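Workshop and Kitchen Tips: Working Next to a Picking and Plating Arm

Posted 26/04/2019 by Cúc Tô

I run the prep side of the kitchen at Sultimley, where we pack fruit plates and cold lunches for offices. We have had automated help at two of our stations since last June. People in other kitchens write to me asking how to set up the work so that the machines help and the staff don't end up hating them. These are the notes I send out, cleaned up a little. Most of them cost nothing.

Start with the dull jobs

Ask the people doing the work which part of it they would give away. Don't guess. I was sure it would be washing. It was setting fruit on plates and plates on trays, the same reach over and over for a whole morning. On our biggest order last year we sent out 2,792 plates in a week, and by the end of it people's wrists were taped up.

Give the machine one job and let it get good at that job before you add a second. We tried to start with fruit, bread rolls and yogurt cups all at once and had to back up.

Keep the plates the same

A person will pick up any plate you hand them. A machine wants the same rim every time. Buy one style, buy spares, and take the chipped ones out the same day. If you have a mixed stack from years of replacing broken ones, give the odd plates to the staff room.

Plain plates are easier than patterned ones. Small plates should sit fully on the tray with room at the edges, because a plate that hangs over the lip will tip when the tray is lifted. That goes for people carrying them too.

Trays with a raised edge are worth the extra money. Round fruit rolls. Wash and dry them before stacking or they stick together, and then somebody has to stand there peeling them apart while the line waits.

Sort fruit before it gets to the station

Do this by hand. It takes a trained person very little time and it is where most of our waste was saved. Set aside anything bruised, very small or badly lopsided. Apples with stems are fine, but the stem should be up when the fruit is set down. Wipe off wax and water. A wet apple slips from rubber pads the same way it slips from wet fingers.

Don't throw out what you set aside. Ours goes into compote, and the peelings go to a grower down the road who keeps pigs.

Let the people who know the work teach it

Hoàng, who has plated fruit here longer than anyone, did most of the showing when we set up the first station. The people from Tolora who installed it wanted to use a standard routine. His way was better. He comes in low toward the plate, slows down early, and lets go a little later than you would expect. Once they used his way, we had far fewer plates knocked sideways. 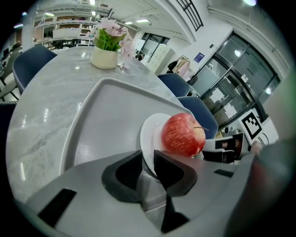

Pay for that time. Hoàng's teaching hours were counted as regular hours at first, and he was expected to keep up his usual plates on top. That was my mistake and I fixed it after the first month. If somebody is teaching a machine the job, that is the job for the day, and the rest of the crew needs cover.

Write down what the person does as well. A machine that has learned something can't explain it to a new hire. We keep a binder by the sink with a page for each task, in the words of whoever does it best.

Cleaning

Clean the rubber pads at every break, with warm water and a drop of dish soap on a soft cloth. No bleach and no scouring pads. Sugar from cut fruit builds up where you can't see it and the grip gets jerky. Let the pads air dry before you start again.

Wipe the table under the tray too. A polished top shows every crumb, so it is easy to check from the side. On a rough top, run your hand over it. A tray sitting on a crumb will rock.

Shut everything down before you clean. Not paused, off. We hang a red tag on the switch and the person cleaning takes the tag off when they are done. No one else touches it.

Light and glare

Shiny tables and glass doors throw light around, and that can cause trouble for anything that works by camera. If the machine is fine in the morning and poor in the afternoon, look at the windows before you call for service. We put up a plain roller blind and that took care of it. A matte tray also helps.

Don't move any markers or stickers the installer has put up. One of ours got taken down during painting and we lost half a day finding out why the arm kept stopping short. If you need to paint, take a picture first, mark the corners with pencil and call them.

What changes for the crew

Breaks change first. When the work was all by hand, people stopped when they got tired. A machine doesn't slow down at the end of the morning, and people will try to keep pace with it without noticing. Set break times on the wall and stop the line for them.

Talk changes too. Two people plating side by side chat. One person minding a station is alone with it. We moved the sorting table so that it faces the station, and the sorter and the minder can talk across. It was the cheapest change we made and the one people thanked me for.

Sore wrists went down. Sore necks went up for a while from leaning over to watch. Raise the work surface if you can, or give the person a stool that adjusts. Our stools came from a shop that was closing and they are fine.

Pay and hours should be settled before anything is switched on. We told the crew in writing that nobody would lose hours in the first year, and we kept to it. The saved time went into a second menu, which needed more hands. I can't say what it would be in a kitchen with fewer orders. If you don't know what will happen to the hours, say so. People here could put up with not knowing. What they didn't like was hearing it from the delivery driver.

Rotate the minding job. We do two hours and then switch. Any longer and attention drifts, and that is when a plate goes over the side and sits on the floor until somebody steps on it.

Keep your hands in practice

Once a week we plate by hand for the whole first order. Machines stop, power goes out, and a new person who has only ever watched a station won't be able to plate a fruit order for a full office. Hoàng times it, and there is some rivalry over the results. His best is 36 plates before the first kettle boils, though he fills the kettle himself.

Questions to ask before you sign anything

Ask who comes out when it stops, and how fast. Ask if you can buy pads and spare parts from anyone or only from them. Ask whether your staff can change the routine without a visit. With our second station, from Itari, we can change small things like tray position on our own, and I would not go back to waiting on a call for that.

Ask to visit a kitchen that has had one for a year. Go at the end of a shift and talk to the people cleaning up.

If you are using one of these for hot food, I'd like to hear how you handle steam and grease on the pads. We only do cold and I don't have a good answer for the people who write in about it.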